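Dollunby Shared Kitchen: Bench Storage Trial
Progress report to the Telon small grants program
July 30, 2021

1. Where things stand

The grant of $2,000 was for one purpose: to find out whether cheap, off-the-shelf storage would stop the packing bench at Dollunby from filling up with odds and ends between sessions. We are past the halfway mark and have spent $228 of it. The low spend is deliberate. I was not convinced by the original proposal, which had us buying a full set of matching organisers before anyone had tried one, and I am less convinced now.

The proposal promised a bench that would be "clear at the close of every session". We have not got there. The bench is tidier than it was in November, when the trial was approved, but part of that improvement comes from having fewer bookings over the period and I don't think the program should pay for an improvement that would have happened anyway.

2. What was bought

Lidded plastic boxes, flat type, for labels, pens and small hardware.
Dish racks, two sizes, for drying and (as it has worked out) for holding other things.
Black cloths to cover the bench tops when the packing side is in use.
Packing tape, bought in bulk.

The Hatis drawer inserts listed in the proposal have not been ordered. The bench drawers are shallower than the proposal allowed for, and the inserts would have to be cut down. I would like the program's agreement to leave them out altogether.

3. The dish racks

The racks are the item I had least faith in. A dish rack is made for plates. The thinking in the proposal was that the slots could stand in for a file sorter and hold flattened mailers, order sheets and chopping boards upright, so that one piece of equipment served both the washing-up and the packing.

In practice the slots suit plates and thin boards well enough. Mailers sag in them after a day or so. Anything round or squat ends up lying in the bottom of the rack, and the rack becomes a tray with a lot of bars in it. The roll of packing tape is the usual offender. It has a hook under the shelf, labelled, and it spends very little time there.
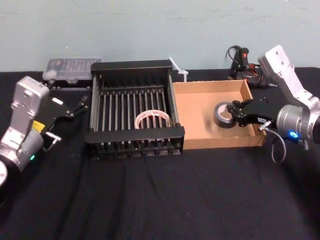 Jabłońska disagrees with me on this and asked that it go in the report: "The tape in the rack doesn't bother me one bit. I know where it is. Before the racks I was opening every drawer on the packing side to find it, and half the time I gave up and used string. If people all drop it in the same wrong place, then call it the right place and move the hook somewhere useful."

I accept part of that. The time lost looking for tape was one of the complaints that got the trial started, and that complaint has stopped. What I don't accept is that a rack costing more than a plain open tub is good value as a tape holder. If the finding is that people want an open container in the middle of the bench, we can meet it for a few dollars.

There is also the matter of mixed use. A rack that takes clean plates in the morning should not be taking tape, scissors and pens in the afternoon, and we have seen both in the same rack on the same day. We have asked users to keep one rack to the sink side and one to the packing side. Compliance is patchy.

4. The lidded boxes

These have done better. With the lid on, a flat box can be pushed to the back against the wall and still leave room to work at the front, and nothing falls out when the bench is bumped. The compartments keep label sizes apart.

My reservation is the see-through plastic, which was sold to us as the reason no labelling would be needed. You can tell there is something in the box. You often can't tell what until you have it open. We will label them by hand and drop the claim from the next report.

5. The cloths

Mixed. The black cloth hides marks and stops things sliding, and users like it. It creases, it has to be taken home and washed, and pale crumbs show up on it straight away. I would not buy more.

6. Measuring any of this

The proposal committed us to a bench check at the close of 12 sessions. We have done 4. The checks were too vague to be much use, as "clear" meant one thing to one person and something else to the next. The sheet now asks only whether each item is in its marked place, yes or no. I would treat the earlier checks as practice and not quote them to anyone.

7. Requests

a) Approval to drop the Hatis inserts.
b) Approval to replace the packing-side rack with an open tub for the remaining sessions, so the two can be compared.
c) An extension to the end of November to finish the bench checks on the new sheet.
d) Confirmation that unspent money can be returned. I see no case for spending it to meet the budget line.

The wall behind the bench could do with a wash and a coat of paint as well. It falls outside the grant and has been raised with the building separately.

Receipts are attached. The receipt for the second lot of tape has gone missing and we have asked the supplier for a copy.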